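Amaral are not a band who hurry. The four-piece from Stirden spent 14 months on their second album, Cositz, and will play all of it live for the first time in February.

"We had 91 demos and most of them were bad," the singer says over the phone. "Then we stopped writing choruses for a bit and it got easier." 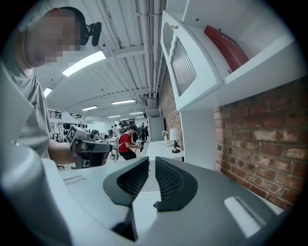 Grey T-shirt, black headband.

The tour opens at the Stoltoldale, which holds 260. Last summer they played to 1,000 people at a festival and didn't enjoy it much. "You can't hear anyone singing," says the drummer. "In a small room you can, even when they get the words wrong."

Support acts are still to be confirmed. Tickets are on sale now from the venue.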